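Two-arm table: frequently asked questions
Plernevine workshop, bench Tak

These questions come up whenever someone new takes a turn at the table. Setup of the recording software is covered on the Orko page. Everything below concerns the table itself: arms, grippers, cables and props.

What should I check before switching on?

Walk round the table once. Look at both base plates, the wrist of each arm and the whole length of each cable bundle. Nothing should be resting on a cable, and no cable should be pulled tight when the arm is at full reach. Then check that both emergency stops turn freely and are released.

In what order do I power up?

Power strip first, then the left arm, then the right. Wait 60 seconds between the arms. If you start them together the controller sometimes finds only one, and you will have to switch everything off and begin again.

An arm dropped when I switched it off. Is it damaged?

Probably not, but check it. The joints go slack when power is cut, so always send the arms to their rest position first, or hold the upper link with one hand while you press the switch. After a drop, move each joint slowly by hand with the power off. If you feel a click or a rough patch, leave the arm off and write it in the bench log.

How often do the base plate bolts need tightening?

Every 100 hours of running, or at once if you can see a plate move when the arm changes direction. Tighten the bolts a little at a time, working corner to corner. Do not use thread lock on them. The plates have to come off when the tabletop is replaced.

Which baskets do we use for the sorting routine?

The Tidholm set, 6 baskets: two blue, two orange and two black. They go out in two loose rows, one of each colour per row. Exact spacing does not matter, and a basket may sit at an angle provided both grippers can get to it from above.
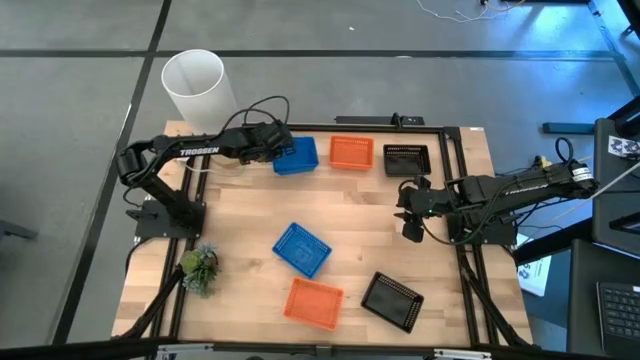

Bench Tak with the six baskets out and both arms over the table.

The gripper keeps slipping off the basket rim. What can I do?

Clean the fingers first. Wipe them with a dry cloth, then with a little alcohol, and let them dry fully. If that makes no difference, look at the finger pads. Worn pads are shiny and feel smooth. Change both pads on a gripper together, then run the open and close test before going back to work.

How should the cables be run?

Leave a loop above the left arm so that the wrist can turn without pulling. On the right arm the bundle leads away from the table to the right. Tie it to itself and leave the moving links free. Do not take off cable tags, even when they look out of date. Report them and they will be relabelled.

When do the arms need recalibrating?

After 300 hours, after any collision, and after a base plate has been loosened. Clear the tabletop completely, send both arms to rest and run the routine from the controller menu. Keep your hands outside the frame until it has finished.

The printed marker sheets have curled. Does it matter?

Yes. The markers have to be flat to be read properly. Print a new sheet at full size, with scaling turned off, and throw the old one away.

Can I clean the tabletop with the arms in place?

Yes, with the power off. Use a barely damp cloth and keep it well away from the base plates. Spray cleaner must never be used at the table.

Who do I tell about a fault?

Write it in the bench log with the time and the arm concerned, and hang the red card on the power switch. Leave the arm off until the card has been taken down. Spare pads and bolts are in the drawer marked Tak. The next full service of both arms is in January.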